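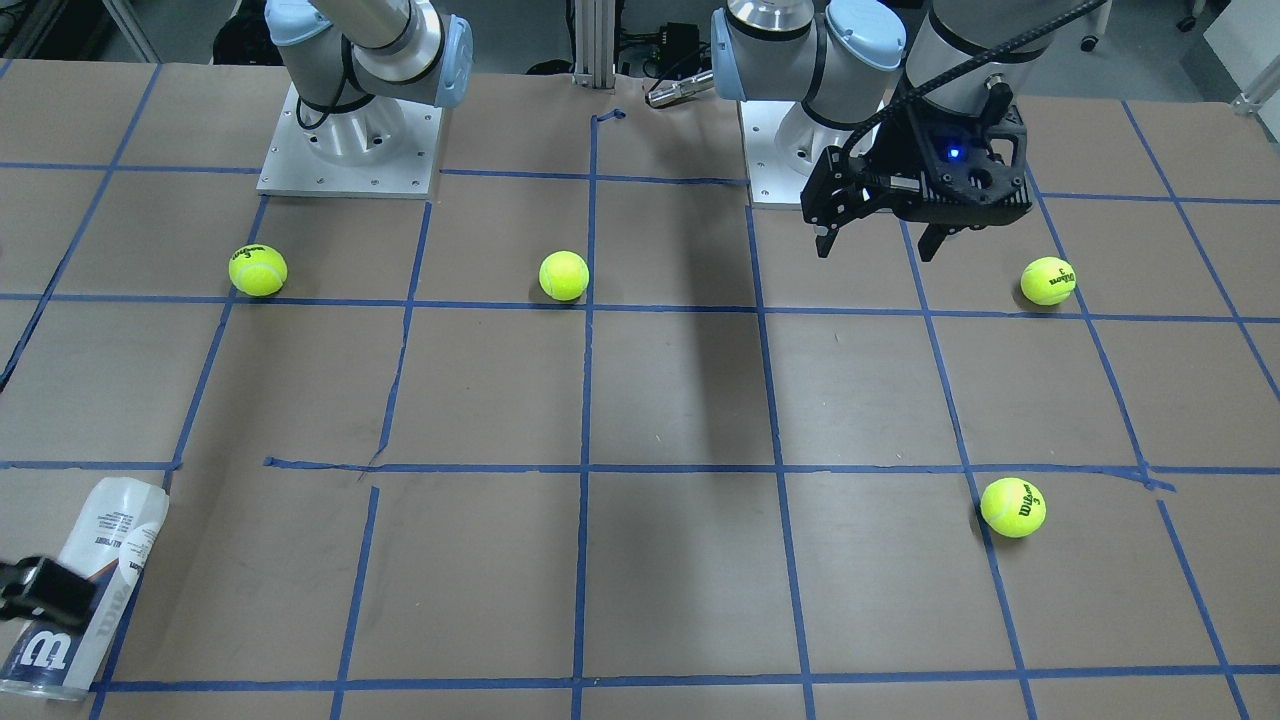 Open days at automation firms should publish their failure counts. I came away from the one at Festell in February with that opinion, and the visit was a good one by the usual standards. The bench demonstration had two arms working over brown paper marked off in blue tape, with tennis balls set out on it and a can to put them in. The tape was not laid with any great precision; strips overlapped and one or two had loose ends. I count that in the demonstration's favor. A machine that needs a perfect grid is relying on a fixture, and most customers will not have the fixture.

The handout gave one figure for the bench, 2,000 completed placements. It did not give the number of attempts. Without the second number the first describes how long the power was on. I asked for it and was told it was being compiled.

Mistarlow handles this better. At their session the operator kept a tally on a board beside the cell: 60 attempts over the morning, 3 drops, each drop with a short note on cause. Two were grip width errors and one was a bad position estimate. A visitor could read the board in a few seconds and know what kind of machine it was. The drops did the firm no harm that I could see. The questions from the floor were more specific than usual, and the engineers seemed glad to get them.

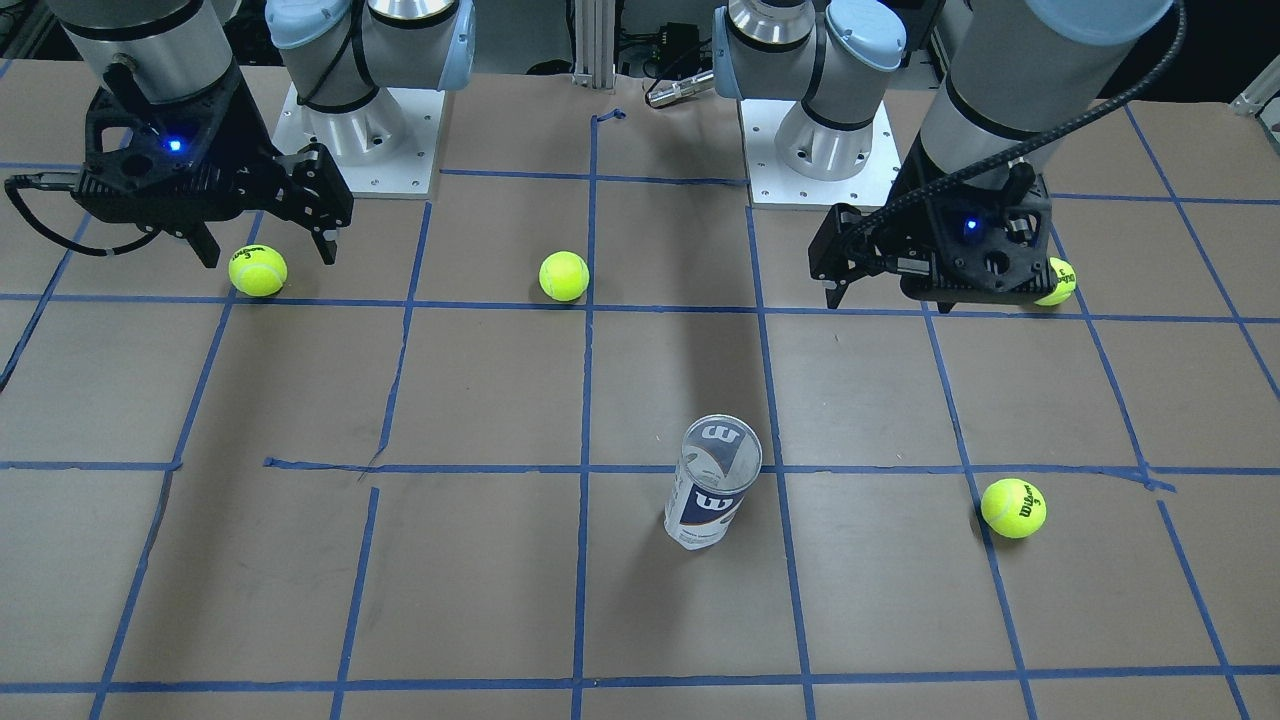 The common objection is that raw counts mislead people who do not know the task. Ferrand makes this case in its visitor notes, and there is something to it. A ball is round, light and forgiving of a poor approach angle. A failure rate on balls tells a buyer little about castings or bagged parts. But the same limit applies to the success figure, and I have yet to see a firm withhold that one on grounds of caution.

Gidix takes a third route and shows only edited video at 200 percent speed. I would sooner watch an arm hesitate for a full minute. Hesitation shows where the planning time goes, and cycle time is what I have to quote to my own plant manager.

My request is modest. Post attempts, drops and operator interventions next to the bench, update them by hand if necessary, and leave them up until the doors close.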